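Incidencia: recetas duplicadas al importar en Clotus
Estado: resuelta
Abierta por: Margit Halvorsen
Asignada a: Ehsan Ghaffari

Margit Halvorsen
Desde la actualización de marzo, cada vez que importo el recetario de bebidas desde Tikitari me aparecen entradas repetidas. Hoy son 58. Las cantidades coinciden, pero una copia conserva la foto y la otra no. He vaciado la caché y cerrado sesión, sin cambios. El archivo es CSV, separado por punto y coma.

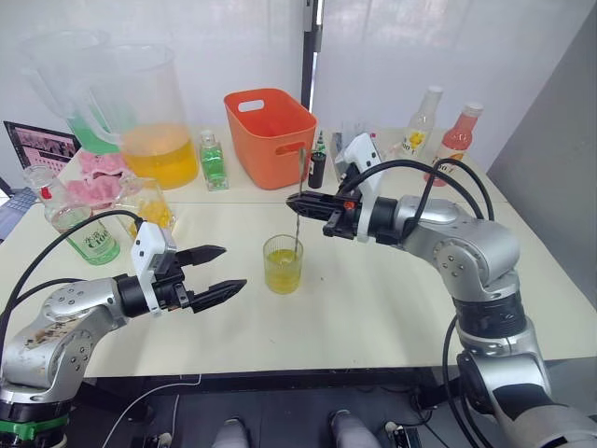 Ehsan Ghaffari
¿El archivo lleva la columna "id_externo"? Si va vacía, Clotus crea una ficha nueva en cada importación. Necesito también el registro de la última carga (Ajustes > Importaciones > Descargar registro).

Margit Halvorsen
La columna está, pero vacía en las recetas que dio de alta Bendik Strand a mano. Adjunto el registro. Sale 2 veces el aviso "clave no encontrada, se omite imagen".

Ehsan Ghaffari
Reproducido en pruebas con un archivo de 100 filas. Pasos:
1. Exportar de nuevo desde Tikitari con la opción "Incluir identificadores".
2. En Clotus, borrar las copias sin foto con el filtro "Sin imagen".
3. Importar con "Actualizar existentes" marcado.
El límite por archivo sigue siendo de 1,000 filas.

Margit Halvorsen
Hecho. Ya no hay duplicados y la ficha del cóctel amarillo mantiene su foto.

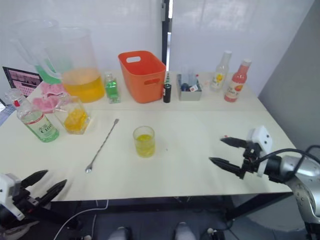 Vaso con líquido amarillo y cuchara de bar a la izquierda.

Queda una cosa: los acentos de las notas salen como signos raros.

Ehsan Ghaffari
Eso es la codificación. Guarda el CSV en UTF-8 y repite el paso 3.

Margit Halvorsen
Correcto, acentos bien. Se puede cerrar.

Cerrada el 14 de agosto.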